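工作记录 10/05/2019 周五
Daltdale 二楼实验间，Memon 仿真，空夹误报

昨晚挂上去的批量今天早上看结果，总共跑了 3,436 个回合，没有崩，磁盘也没满，汇总表第一眼看上去很正常，成功率比上一版还高了一截。高得有点不对。上一版到这一版只改了放置阶段的速度上限，抓取那一段没动过，没有理由抓得更好。

先按终态分类重新过了一遍。"夹持成功"这一类里，拿物体最终位姿和放置区做比对，有 334 个回合物体根本没有离开过起始位置，桌上原样摆着，状态机却一路走完了抬升、转移、放置、松开，最后打了成功标记。也就是说手臂空着手走完了全程，自己认为手里有东西。

这件事如果只在仿真里，顶多是数据脏。麻烦的是同一份判断代码昨天下午已经合到实机分支上了，实机那台 Cerard 臂上周一直在用。所以上午第一件事是去实验间把实机停了，控制柜钥匙拧到禁用，拔下来放进抽屉，柜门上贴了纸条。实机分支回退到合并之前的版本，回退之后还没有上电验证，纸条没揭之前请都不要动。

讲一下为什么要停。状态机在"夹持成功"之后会换一套避碰参数，把夹爪下方的包络往下加长，给手里的物体留出位置，同时把指尖和桌面的接触从"碰撞"改成"允许接触"，放置的时候才不会一碰就停。空手进入这个状态，指尖前面没有东西垫着，放置动作是一直往下走，走到触发力阈值为止。仿真里看到的就是指尖直接压到桌面上。物体高的时候问题不大，放置高度本来就高；物体矮的时候，放置高度低于指尖张开时的最低点，就会压下去。翻了实机昨天傍晚的日志，合并以后只跑过一次短测试，用的是高的那种料块，力读数没有超。算是运气好。桌面垫和指尖橡胶都看过，没有新的压痕，不过旧痕本来就多，这条只能当参考。

如果是人在旁边递料，情况更差。递料模式下"允许接触"会连带把接近减速区关掉一段，这是当时为了让交接不要一顿一顿加的。这个开关的位置我一直不喜欢，今天看更不应该挂在一个图像判断后面。

下面记排查过程，比较啰嗦，留着以后查。

第一步，怀疑物理引擎。以前碰到过物体质量设错，指尖一碰就弹飞，状态机读到一帧接触力就认为夹住了。抽了几个误报回合看接触记录，两个指尖从头到尾都没有接触事件。排除。

第二步，怀疑夹爪开度。Stokix 夹爪的驱动会回报当前开度，闭合指令发出后开度停在中间某个值，说明夹到东西；一直合到底，说明空。看误报回合的开度曲线，奇怪的是曲线没有合到底，也没有停在中间，是平的，停在全开的位置。闭合指令发了没有？指令日志里有。仿真夹爪收到没有？没有。

这里已经是第一个毛病了：闭合指令丢了。后来查到是回合重置的时候，夹爪控制器重新加载，加载完成之前会把收到的指令扔掉，不报错也不回执。正常情况下手臂从起始位走到抓取位要一段时间，控制器早就加载完了。但是这一批里有一部分回合起始位就在物体上方，路径很短，指令发得早，正好落在加载的空档里。本来丢指令也会被下一级拦住，夹爪开着，判断函数应该说"空"，状态机重试。问题在下一级没有拦。

第三步，看判断函数。现在这个版本是三月份加的，思路是开度和图像两路信号。腕部相机对着两根手指中间取一块区域，算边缘强度，边缘多说明有东西在里面。当初加图像这一路是考虑到薄料，薄片夹在里面开度几乎等于合到底，光靠开度会漏。所以两路之间用的是"或"：任何一路说有，就算有。

翻提交记录，"或"是我自己写的。当时的测试场景背景是一面均匀的灰墙，手指中间没有东西的时候那块区域里什么都没有，边缘强度接近零，阈值随便放哪儿都能分开。一直用到上个月，没有出过问题。

上个月 Memon 那边换了场景包，墙面加了砖纹，光源也从均匀环境光改成了带方向的平行光，墙上有了硬边阴影。换场景包的初衷是好的，原来那套太干净，训练出来的东西一上实机就不行。但换完以后没有人重新标过这个阈值，我也没有想到它和背景有关系。

手动复现。单独起一个场景，关掉物体，夹爪保持张开不动，手臂在误报最集中的那个姿态上停住，让判断函数每帧打印两路的值。开度一路稳定报"空"，图像一路稳定报"有"。不抖，不跳，非常自信。 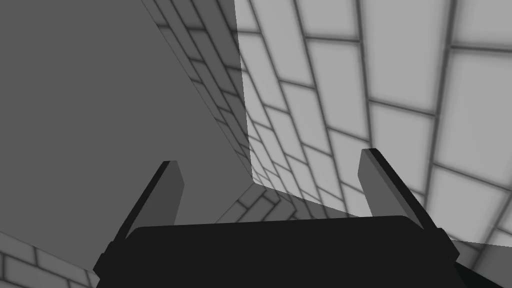
把取样区域里的边缘图单独存出来看，来源主要是砖缝。砖缝是长直线，透视压缩以后越往远处越密，正好都往墙角收拢，而墙角在这个姿态下就落在取样区域里。再加上阴影边界也是一条直的硬边，明暗差比砖缝还大。两样叠在一起，边缘强度是原来灰墙背景下真正夹着料块时的好几倍，阈值完全不起作用。

手指本身的定位也有问题。取样区域不是固定的框，是先找左右手指的内侧边，再在两条边之间取。右侧手指后面是亮墙，对比很强，一找就准。左侧手指后面是没有纹理的灰面，手指内侧的灰度跟背景差得很少，边找不准，程序就退回到默认位置，默认位置偏外，于是取样区域被拉宽，把不该进来的墙也框了进来。退回默认位置的时候程序会写一条调试级别的日志，批量跑的时候调试级别是关的，所以汇总里一条都看不到。

换了几个光源方向试。平行光转到墙面整个落在阴影里，砖缝还在，但对比降下来了，边缘强度掉到阈值附近，开始来回跳，一会儿有一会儿空。这种情况在批量里反而不容易误报，状态机要求连续 12 帧一致才切换，跳来跳去凑不够。最稳定的误报恰恰出现在光照最硬、画面最清楚的姿态。连续帧的过滤对这种误差没有任何作用，当初加它是为了滤噪声，背景不是噪声，手臂不动它就不动。

把墙面纹理换回平灰，光源不动，误报消失。纹理换回砖纹，光源改回均匀环境光，误报还有，只是范围缩小。两个都换回去，跟三月份一样干净。这样可以说主要是纹理，阴影在上面加重了。

又反过来验了一下丢指令这一条。在同样的砖墙姿态下，手动等控制器加载完再发闭合指令，夹爪正常合上，手指合拢以后取样区域很窄，图像一路也报"空"了，状态机正确重试。所以误报需要两件事同时发生：指令丢了，手指没有合；背景里有足够强的线条。单独哪一件都不会走到空手放置这一步，这也解释了为什么换场景包以后过了这么久才暴露，之前的批量起始位都离得远，指令从来没有丢过。

还有一件相关的：状态机发完闭合指令以后不检查开度有没有变化。它只问判断函数"有没有东西"。哪怕夹爪的开度从头到尾一动没动，它也不觉得奇怪。实机驱动那边有超时报警，指令发出后开度没有变化会报错停机，仿真驱动没有实现这一条，接口里留了个空函数，返回永远是正常。看注释是打算以后补的，没有补。

所以实机上丢指令这一步大概率会被驱动的超时拦住，危险程度比上午想的低一些。但不能完全指望它。超时报警在维护模式下是屏蔽的，我们调试的时候经常开着维护模式，昨天傍晚那次短测试就是在维护模式下跑的，日志抬头写得很清楚。钥匙还是不还回去，等改完再说。

中间插一段不太成功的尝试，也记一下。下午想偷懒，直接把图像阈值往上提，提到砖墙背景不报为止。提上去以后误报没有了，薄料全部漏检，夹着薄片也说空，状态机松开重夹，反复几次以后把料推到了桌边。退回。又试了减背景的办法，手臂到位以后先拍一帧作底，闭合以后再拍一帧相减。静止的时候很好用，只要手臂在两帧之间有一点点位移，砖缝就错开，相减以后反而全是双线，比不减还糟。在仿真里可以强行让手臂完全不动，实机做不到，控制器保持位置的时候末端一直有小幅的抖动。这条路也先放下，分支没有删，名字里带 bgsub 的那个就是，不要合。

傍晚定下来的改法：

一、判断逻辑从"或"改成有先后。先看开度，闭合指令发出以后开度必须有变化，没有变化直接判失败并报错，不进入图像判断。开度合到底或接近合到底的时候，才由图像一路区分薄料和空。开度停在中间的，以开度为准。

二、仿真驱动把超时那个空函数补上，行为和实机驱动一致，包括维护模式下的屏蔽。屏蔽的时候在日志里写警告级别，不要写调试级别。

三、夹爪控制器加载完成之前收到的指令，返回拒绝，由上层重发。不要静默丢弃。这个改在仿真这边，实机控制器的行为我查了手册没有写，需要在台子上断电重启试一次，下周做。

四、取样区域找不到手指边的时候，不再退回默认位置，直接返回"无法判断"。状态机收到"无法判断"按失败处理，停在原处，不往下走。

五、"允许接触"不再跟着夹持成功自动打开，改为进入放置的最后一段、并且上一段路径上力读数有过负载变化，才打开。递料模式的减速区一律不关，交接顿就顿。

第五条会让放置变慢，效率指标会不好看，周会上要说一声。

前四条晚上已经改完，用原来那 334 个误报回合的随机种子重放。第一遍重放剩下 7 个还走到了放置。逐个看，都是同一个原因：开度确实变了，但是变化来自重置时的初始化动作，夹爪从上一回合的闭合状态往外张，时间上正好落在闭合指令之后的检查窗口里，程序把"张开"也当成了"有变化"。检查条件改成带方向，必须是往小变。再放一遍，全部正确判为失败，有的重试后夹起来了，有的重试次数用完退出，没有空手放置的。

重放只能说明已知的这些不会再犯。新的批量今晚挂上去，场景包不换，砖墙和硬阴影都留着，起始位专门多给一些短路径的。另外加了一项独立核对，回合结束后用物体真实位姿去比对状态机的结论，不一致就单独归一类，不计入成功率。这一项以前没有，成功率一直是状态机自己报的，自己给自己打分，今天翻以前的批量也没有办法补核，早期的没有保存物体终态位姿。能补的是换场景包之后的那几批，位姿都在，脚本写好了在跑，跑完结果贴在后面。

受影响的数据：昨晚这一批整批不要用，标记成隔离，目录名前面加了 bad，不要手快又链回训练集。七月要交的那份对比里，如果有谁已经取了这一批的数，请换掉。上一版的数字暂时可以留着，等核对脚本跑完再确定。

还没有弄明白的：误报回合里有一小部分，闭合指令发出时控制器按时间戳已经加载完成了，指令照样没有生效。时间戳是两个进程各自打的，可能是时钟没有对齐，也可能控制器报"加载完成"报早了。重放的时候这部分也都被开度检查拦住，所以不影响安全，但原因没有找到，不算关闭。下周先把两边的时钟统一再看。

取样区域左侧手指对比低的问题也没有解决，现在只是找不到就停。这样改以后在灰面背景前"无法判断"会变多，重试次数会上去。想过给仿真手指内侧贴一条亮色标记，实机上对应贴胶带，但胶带磨掉以后又是一个新的隐患。也想过干脆不从图像里找手指，用开度直接换算两根手指在画面里的位置，相机和夹爪是固定连着的，理论上一次标定就够。倾向于后一种，还没有动手。

换场景包的流程里加一条：换完以后先跑一遍空夹测试，物体全部关掉，每个姿态停一下，判断函数只要报一次"有"就不放行。这个测试很便宜，脚本已经放在 Memon 仓库的 checks 目录下面，名字叫 empty_gripper，参数看文件头。

21:40 补：核对脚本跑完了。换场景包之后、昨晚之前的几批，没有发现空手放置的回合，状态机结论和物体终态一致，有零星几条是物体放下后倒了、位置超出容差，属于原来就知道的那类。上一版的成功率可以继续用。

22:15 补：新批量已经挂上，前面一段看着正常，"无法判断"确实多了，集中在左侧背景是灰面的姿态，和预计一样。日志级别这次开到警告，磁盘占用明早要看一眼。实机钥匙还在抽屉里，纸条没有揭，断电重启那项试验做完之前维持现状。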